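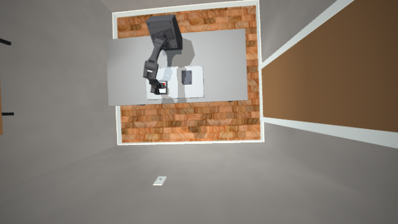
Karilell Home Projects — Paint & Prep Team

The Gimow Trim Brush Keeper

Okay, I'm going to start with a confession. For most of my adult life I threw away brushes. Good ones, too! I'd finish a door, look at that gummy angled brush, think about standing at the sink for ten minutes, and into the trash it went. I told myself it was part of the cost of the job. Then I added up what I'd spent on brushes during one hallway and I stopped telling myself that.

So when Lapointe sent over the Gimow Trim Brush Keeper for our shelf, I took one home before I agreed to sell it. I've had it since January and I've used it on baseboards, two closets, a stair rail and one very ugly nightstand. I like it a lot. I have a couple of gripes and I'll get to those.

What it is

The Keeper is a lidded box that holds your brushes by the handle so the bristles hang free and never touch the bottom. You put a little water in the bottom (for latex) or a splash of mineral spirits (for oil), clip the brush in, and shut the lid. The air inside stays damp and the paint in the bristles doesn't skin over. You can walk away in the middle of a coat, eat dinner, watch a show, go to bed, and pick the same brush up in the morning.

It holds 4 brushes up to three inches wide. The clips slide along a rail, so if you only have two in there you can spread them out. There's a rubber seal around the lid and a latch on the front that closes with a good loud snap.

What it isn't: a cleaner. I've had a few people bring one back because they left a brush in it for three weeks and expected it to come out fresh. It's for pausing. When you're done with a color, you still have to wash the brush. Sorry!

How I use it

Fill to the line. There's a raised line inside the box and I ignored it the first time because more water seemed better. Then I carried it up the stairs and the water sloshed right into my bristles, and my next coat went on like skim milk. Fill to the line.

Before a brush goes in, scrape both sides against the rim of your can so it isn't dripping. You want it loaded with some paint, just not heavy. Clip it at the narrow part of the handle, where it starts to flare. The fat-handled brushes fit, but you have to push harder than you'd think.

When you take it out the next day, give it a few strokes on scrap cardboard first. There's usually a bit of moisture on the tips and the cardboard takes care of it.
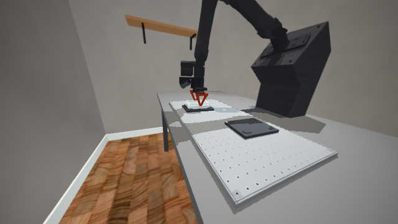 I wouldn't go past two nights with latex. Oil-based gave me almost four days once, but I don't count on that and neither should you. Shellac primer, forget it. I tried it in there with denatured alcohol and the seal got puffy, and the folks at Lapointe told me very politely that the leaflet says not to do that. It does say that. Page two.

The mini roller insert

Sold separately, and I went back and forth on whether to carry it. It's a little rack that drops in where the clips go and holds a 4 inch roller, frame and all. If you do cabinets, get it. If you mostly do walls with a full-size roller, it won't help you one bit, and plastic wrap still works fine for those (wrap it tight, squeeze the air out, twist the end, done).

You can't run the insert and the brush clips at the same time. I really wish you could. I've sent that along to Lapointe and got a nice note back saying they'd pass it to the design people, so we'll see.

My gripes

The handle on the lid folds flat, and I pinched my finger in it twice the first week. I've gotten used to it. My sister has not.

The gray color shows every drip. Latex peels off once it's dry, and that's kind of satisfying to be fair, but if you're a tidy person it's going to bug you.

And the box is bigger than it looks in the catalog. It's taller than a gallon can with the lid on. Measure your shelf before you order. I keep mine on the floor of the garage next to the step stool because it doesn't fit anywhere else.

Keeper or Kitasik?

I get this one all the time. We also carry the Kitasik brush sleeve, which wraps around a single brush and closes with a strap. It's cheaper and it fits in a back pocket. For one brush and one short break, buy the sleeve and save your money. Where it falls down is the overnight. Mine dried out at the heel (the part up by the metal) by breakfast, and once paint hardens up there the brush never springs back the same way.

Anju Bhardwaj, who paints apartments between tenants and buys more caulk from us than anyone alive, keeps both. Sleeve on the ladder, Keeper on the floor. That's probably the right answer if you paint for a living. She also told me she writes the color name on masking tape and sticks it to the clip, so she doesn't put the ceiling white brush into the trim white. I started doing it the same day.

Taking care of it

Dump the water when the job's over. Don't leave it in there, it gets funky. Wipe the seal with a damp rag and leave the lid open overnight so it airs out. If the latch gets stiff, a drop of dish soap on the hinge loosens it up.

Lapointe rates the latch for 2000 openings. I haven't counted and I'm not going to, but mine still snaps like it did on day one. Replacement seals and clips are on the parts page — the seals come in pairs, and the old one pulls out with your fingers.

Ordering

We brought in 300 for this run and we'll reorder when they get low. The roller insert ships in the same box if you add it to your cart before checkout. If you add it later it goes out by itself and you pay shipping again, and I can't fix that from my end, I've asked.

Returns are fine if it's clean. If there's paint in it, it's yours, but drop me a line anyway if something's broken and I'll get you the part.

Goes well with: angled sash brushes, brush comb, lint-free rags, masking tape (see Anju's trick)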